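Intermediate Macroeconomics
Unit 5 handout: Exchange rates and the price of imports
Instructor: Yanling Liang

Read this before Monday's class. Bring a calculator. The problem at the end will be collected.

The unit covers what happens inside a country when its currency loses value. We will use the made-for-class economy of Velach from the last unit, with its currency, the vi, and its main trading partner, Drorkeck. 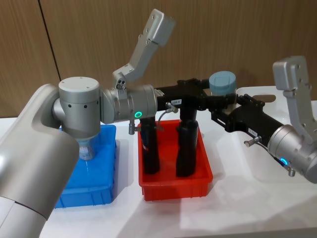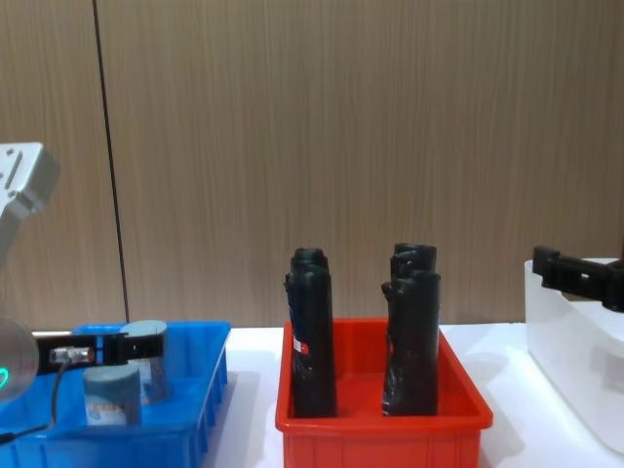
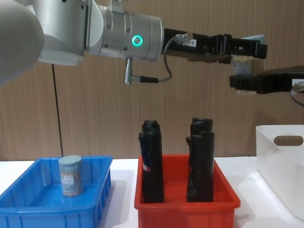
If a currency falls by a fifth, do prices in the shops go up by a fifth?

Usually they go up by much less. Only part of what people buy is imported, and even for imported goods the price on the shelf includes local rent, wages, transport and tax, which are paid in local money. Some foreign sellers also accept a smaller margin for a while to keep their customers.

1. Terms

Nominal exchange rate: the price of one currency in terms of another. In these notes it is always written as vi per Drorkeck crown. A higher number means a weaker vi.

Depreciation: a fall in the value of a currency set by the market. A devaluation is the same kind of fall, but decided by a government that had been holding the rate fixed.

Pass-through: the share of an exchange rate change that ends up in prices. Economists measure it at the border (import prices) and again at the store (consumer prices). The second number is almost always smaller.

2. Worked case

A pump made in Drorkeck sells for 80 crowns. At 5 vi per crown, the importer pays 400 vi. The rate then moves to 6 vi per crown. If the maker keeps its price at 80 crowns, the importer pays 480 vi, an increase of 20 percent. This is full pass-through at the border.

Now add local costs of 300 vi for shipping inside Velach, storage, wages and the dealer's margin. The final price goes from 700 vi to 780 vi, which is a rise of 11.4 percent. The border price rose 20 percent and the buyer sees a little more than half of that.

Check the arithmetic yourself. Students often divide by the new price when they should divide by the old one.

3. What makes pass-through larger or smaller

Share of imports in the final price. Fuel and grain have a high share. Haircuts have almost none, although the salon does buy some imported supplies.

Currency of invoice. Many contracts are written in a third currency. A movement against Drorkeck may then matter less than a movement against the currency on the invoice.

Expectations. If firms think the drop will be short, they often leave prices alone, since changing them costs money and annoys customers. If they think it will last, they reprice quickly and sometimes go further than costs require.

Central bank record. Where inflation has been low for years, pass-through tends to be lower. The reading by the Rostcombe group discusses this and also the problem of telling cause from effect. Skip the appendix.

4. Exports

A weaker currency makes exports cheaper abroad, but volumes take time to respond. Orders already placed are filled at the old terms. In the first months the trade balance can get worse, because the import bill rises before quantities adjust. Plotted over time this gives the J-curve from the June review sheet.

An exporter that buys most of its parts from abroad gains less than one using local inputs. Do not assume that every exporter wins.

5. Problem to hand in

A machine from Drorkeck is priced at 2,389 crowns. The rate moves from 5 to 6 vi per crown. Local costs are 300 vi and do not change.

(i) Find the price to the buyer before and after.
(ii) Find the percentage change, to one decimal place.
(iii) Explain in two or three sentences why the result is closer to 20 percent than it was for the pump.
(iv) Redo (i) and (ii) on the assumption that the maker absorbs half of the increase in the border price.

Show your steps. Answers without work get half credit.

Share (5)
Comments (0)

Related items
Unit 3 handout: Balance of payments accounts
Unit 4 handout: Fixed and floating rates
Review sheet: The J-curve
Unit 6 handout: Interest rates and capital flows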